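Looking after a pair of grippers

September 2020
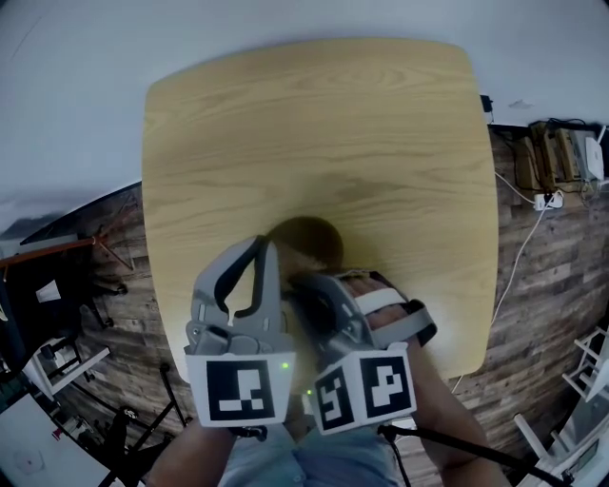 Zuweira wrote in after the last post to say that I worry too much about the straps and not enough about the markers, and that a pair with a scuffed marker is a pair of very expensive oven mitts. She has a point. I had spent 700 words on velcro.

So, markers. Mine get wiped with a dry microfiber cloth before every session and with nothing else, ever. I tried window cleaner in March and spent an evening printing new faces and trimming them with a craft knife, which is a fine hobby if you have run out of all the others. The new ones went on a little crooked. The tracking put up with it for 2 sessions and then began reporting that my right hand was somewhere inside the wall.

Glare is the other thing. A lamp straight above the table will wash out a marker at certain tilts, and the software just shrugs and loses you. I moved the lamp. Isla Dunstan suggested matte laminate, which I have ordered and which has been "out for delivery" for 5 days.

Cables: leave slack at the wrist. I run mine down over the forearm and off toward the floor, and I check the plug end first when something drops out. It's the plug end far more often than I like to admit, given how many times I've opened the housing before looking.

Then the straps (sorry, Zuweira). Snug over the fingers, loose enough that you can still feel them after an hour. Velcro collects denim fluff at a rate I can't explain, and I pick it clean with an old toothbrush.

I still owe Panagiotis an answer about the trigger springs. Mine squeaks. I've put a dab of silicone grease on it and will report back when it squeaks again.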